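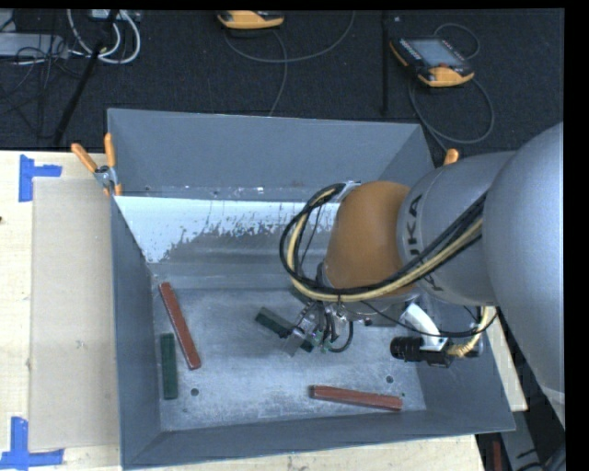 Santosh Mishra wrote to us in December that his arm had dropped the same block 13 times in one shift, always on the way up, and that the controller never once called it a fault. Could we please sell him something that would notice?

Yes, we can! The Clorico grip monitor came out of that letter, and it's the product we've had the most fun building. It's a small add-on board and a software package for two-finger grippers used in bin picking. It watches finger position and motor current through the whole move, and if the part slips, it tells the arm to stop.

What was going wrong

Santosh sent us his logs and Yogesh Awasthi went through all of them. The gripper closed, reported "part held" and then stopped checking. When a block slid during the lift, the fingers closed a little further and the old "held" signal just stayed on. The arm then carried nothing to the drop point, opened, and came back for more. Worse, the dropped block sometimes landed on end against the bin wall, right where the wrist was about to come down. One of those ended in a bent finger and a protective stop (and a long afternoon for Santosh).

What the monitor does

It samples 179 times a second from grip to release. A slip has to show up in 10 samples in a row before it counts, so a bit of shaking from a fast move won't set it off. On a slip the arm holds where it is, the log gets a time stamp, and your program picks what happens next – try again, back off, or wait for a person. We ship it set to wait.

Please read before you order

The monitor is not a safety device. It doesn't replace your emergency stop, your fencing or your risk assessment, and it won't protect a hand in the bin. Stop the arm and lock it out before you reach in for a dropped part.

It also has one weak spot we know of. Very soft parts, foam for example, squash slowly in the fingers and can look like a slip. Gergely Lakatos is working on a setting for those.

In the box

Clorico board, part number 1867
Sensor cable and strain relief clips
Mounting plate and screws
Printed setup guide

Firmware note, 9 September 2020: the early version could miss a slip in the first moments after the fingers closed. If you have one of those boards, update it before you run it again. The update is free and keeps your saved settings. Write to Bethel Adugna on the support desk if it won't load.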